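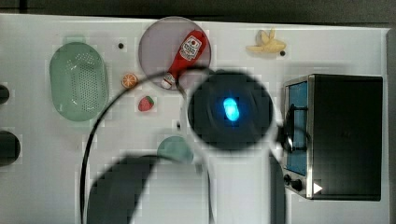
Figure 1. Toy kitchen items on a white tabletop, seen from directly above.

One respondent wrote that the old starship models looked heavier than anything made since, and that she could feel the weight of them "before the music even started." Remarks like hers came up again and again in our survey, and they set the direction for this section. Why do filmed miniatures read as massive to viewers who know perfectly well that they are looking at a few feet of painted plastic? We think the answer lies mostly in how the models were lit and how slowly they were allowed to move, and we were delighted to find that the viewers themselves said much the same thing in their own words.

4.2 Perceived weight in miniature effects shots

The survey drew 2960 usable responses. Each person watched two short clips of a freighter passing a moon, one filmed with a physical model at the Zulbridge workshop and the other rendered to match it. The order was shuffled, the sound was removed, and the clips ran the same length. People were asked which ship seemed heavier and were then given an open text box. We expected short answers or none at all. What came back was a wonderful pile of writing, some of it running to several paragraphs, with long side trips into favorite television episodes and model kits built at the kitchen table.

Of those who chose a ship, 68 percent picked the physical model. That is a clear preference, but the reasons behind it are far more interesting than the number. Many people mentioned the edges of shadows. On the model, a hard shadow slid across the hull plates and broke up over the small raised parts, and viewers followed it with their eyes. The rendered ship had the same raised parts in the same places, yet the shadow was softer by a small amount, and that seems to have been enough to make the hull look closer and lighter.

Speed came up nearly as often. Erdem (the rendered freighter, named after its working file) crossed the screen at the same average rate as the model, but it started and stopped its turn more cleanly. The motion control rig used for the model has a slight lag at the start of each move — a flaw, if you ask the people who built it — and several respondents described exactly that moment as the point where the ship "felt huge." We went back and watched it many times over. It is a lovely effect, and we had missed it completely while setting up the shot.

Age made less difference than we had guessed. Viewers born after 2000 chose the model slightly less often than older viewers did, but their written answers used the same words: slow, solid, dusty, real. Dusty is a favorite of ours. The Cusgate stage, where the plates were shot, had been swept only that morning, and the hull was weathered with ground chalk.

There are limits to what one pair of clips can show. Both used the Rorico hull design, with its long flat sides, and a rounder ship might give a different result. We also matched the color of the clips by eye, and a few sharp viewers noticed that the moon was a touch warmer in one of them. A second round with three hull shapes is being prepared, and the lag at the start of the turn will be added to half of the rendered shots.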